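Workshop assistant, furniture painting and repair
Drorker, part-time, 16 hours a week

We're looking for someone to join us at Drorker, where we take in tired old tables, chairs, dressers and the odd church pew, and get them ready for another few decades of dinners and homework. It's dusty, absorbing, very satisfying work and we'd love a bit more help with it!

There are four of us at the moment. Colette Bouvier runs the paint room and mixes nearly all our colours by eye. Faizal Tambunan does joints, runners and anything that wobbles. Endang Govindasamy looks after orders and the van, and I do a bit of everything, including this advert.

What you'd be doing

Sanding, filling and priming, mostly. You'd start on drawer fronts and chair legs and move on to bigger pieces once you've got a feel for the brushes. You'd also help load the van on delivery days (two people to a wardrobe, always), answer the door, and keep the brushes clean, a job we all share.

After the first couple of months you'd have a piece of your own to see through from start to finish. People get very attached to their first one. Mine was a pine blanket box and I still ask after it.

What we'd like from you

You don't need a certificate. You do need patience, reasonably steady hands and a liking for old things. If you've painted a shed, mended a stool or spent a wet weekend stripping a door, tell us about it. You should be happy on your feet and able to lift with a partner. A driving licence would be handy, but please don't let the lack of one put you off.

The colours and finishes

A lot of our customers ask for the worn look: bright paint with the brown grain coming through in patches. It's lovely to do and harder than it sounds, as you have to know when to put the scraper down. Turquoise is a favourite for table tops.
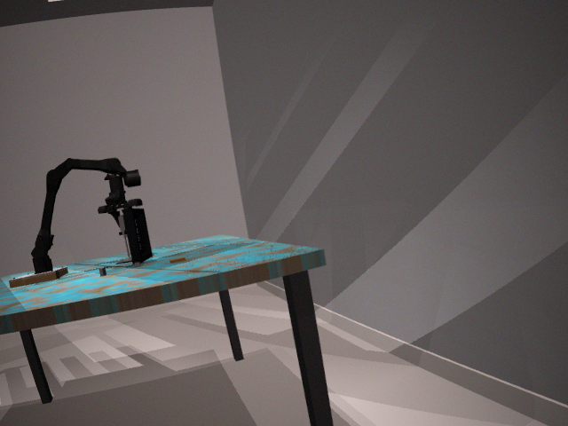
Pay and hours

Pay is 219 pounds a week, with paid holiday on top. Days are flexible between Monday and Friday. Overalls, masks and gloves are provided, and there's 100 pounds a year towards any evening class you fancy, woodwork or otherwise.

How to apply

Write us a page about yourself and drop it in at the workshop, or send it through the contact form on this site, marked for Endang. Photos of things you've made or mended are very welcome, wonky ones included. We'll ask a few people in for a paid trial morning, with lunch.

We look forward to meeting you!

Mawuli Quartey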